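Chapter 4
Selling the Off-Season

After reading this chapter you should be able to:
- explain why a hotel room cannot be stored
- tell apart natural and institutional causes of seasonality
- sort a resort hotel's costs into fixed, variable and awkward
- judge when a property is better off closing for the winter

Key terms: seasonality, shoulder season, perishability, occupancy, contribution, institutional season

In August the town of Tokcombe has a waiting list for parking. The beach fills by mid-morning, the ice cream shops hire anyone who can hold a scoop, and the Dovetti Grand, with its 464 rooms, turns people away in a tone that suggests they should have known better. In February the same hotel has the same rooms, the same beach and the same sea, and the front desk is pleased to hear from anybody.

Most of what has been written about running a resort hotel is written about August. This is understandable, since August is when things are going well and managers are in a mood to be interviewed. But a competent person can fill a beach hotel in August by leaving the door open. The skill, and a good part of the year's profit or loss, lies in the other months, and that is where this chapter spends its time.

We begin with the product itself, which has one unfortunate property. A can of soup not sold tonight can be sold tomorrow. A hotel room not sold tonight is gone, and tomorrow's room is a different item that also has to be sold. Economists call this perishability. Hotel owners have other words for it. You will see the idea applied to airline seats, theater tickets and rental cars, and in each case it leads to the same temptation: take any price at all, because something is better than nothing. We will see in Section 4.3 why "something" needs a closer look. 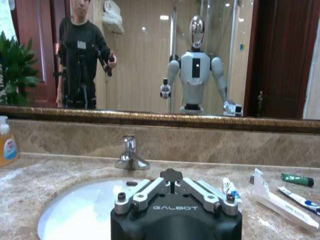 4.1 Where Seasons Come From

It is tempting to blame the weather. Visitors to Tokcombe come for sun, the sun arrives in June, and there seems little more to say. This is the natural cause of seasonality, and it is real enough. Snow brings skiers, leaves bring people who photograph leaves, and steady rain brings requests for a refund.

The second cause is institutional, meaning that people made it up. School calendars, public holidays, religious festivals, factory shutdowns and the habits of large employers all push travelers into the same few weeks. The sea at Tokcombe is at its warmest in September, when the children who would most enjoy it are learning long division. If the season were a matter of water temperature alone, the hotel's best month would fall after its busiest one. It doesn't, and no amount of advertising about the warmth of the sea has yet persuaded a school district to reconsider.

The difference matters because the two causes call for different answers. You can't move the sun. You can sometimes find guests whose calendar was drawn up by someone else: retired couples, parents of very small children, walking clubs, people who work weekends and have learned to holiday on the days left over. The inland town of Mollah, which has no beach and has never been forgiven for it, built a respectable trade in October on choir meetings. Choirs need a hall, a large supper and beds. They don't need sunshine, and they bring their own entertainment.

4.2 The Shoulder and Its Uses

Between the high season and the low lies the shoulder, a term borrowed from the shape of the graph and kept because nobody wanted to put "slope" in a brochure. For most coastal resorts the shoulder covers the weeks on either side of summer, when the weather is a gamble and the prices admit as much.

Managers new to the trade tend to treat the shoulder as a weaker August. They keep the summer menu, the summer pictures and the summer staffing plan, and trim the rate until the telephone rings. The guests who come are then surprised to find the boat trips finished and the pier shut, and they say so in writing.
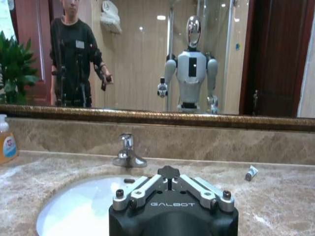

A better approach starts with what is still open. The Dovetti Grand drew up a plain list, for each month, of everything in Tokcombe that a visitor could do before supper, and found that its own website was promoting several things that had stopped running. Once those were removed, the page was shorter and the complaints were too. The hotel then built two-night packages around what remained: the coast path, the covered market and an 800-seat concert hall that did most of its business after the beach crowd had gone home. The room rate stayed where it was. What changed was that the guests knew what they were buying.

The hotel's booking system, Ratico, had been recommending deep discounts for the same period. Software of this kind learns from past years, and if a hotel has always panicked in October, the system will politely remind it when to start. Read the recommendation, by all means. Then ask what it was taught.

4.3 What a Room Costs When It Is Empty
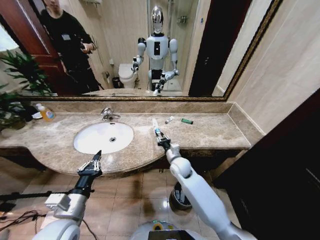 Costs in a resort hotel divide into those that arrive whether or not a guest does and those that arrive with the guest's luggage. The mortgage, the insurance, the roof and the general manager belong to the first group. So does everything fastened to the building. A marble vanity under a gold-framed mirror was paid for long ago and asks the same of the accounts in February as in August. A toothbrush in use beside it, a small white tube, a green lighter left out on the counter: these are signs of occupation, and with occupation come hot water, laundry, cleaning time and breakfast. These are the variable costs, and the lowest sensible room rate is the one that covers them with something to spare. The something to spare is called contribution, because it contributes to the mortgage, which is waiting.

A few costs refuse to join either group. A night porter is needed for one guest as much as for a full house, but is not needed for none. Heating a wing works the same way. These stepped costs explain why a hotel may do worse with a handful of bookings than with the doors locked, and why the sales office and the accounts office are often housed on separate floors.

Consider a hotel that reaches 70 percent occupancy over the year. The figure sounds healthy and tells you very little. It could describe a property that is comfortably busy in every month, or one that bursts in summer and echoes in winter. The two need different staffing, different loans and a different sort of manager. Before going on to Section 4.4, sketch the monthly occupancy of each, and mark on the second sketch the point at which you would consider closing a floor. Keep the sketches. You will need them when we come to the question of who gets laid off.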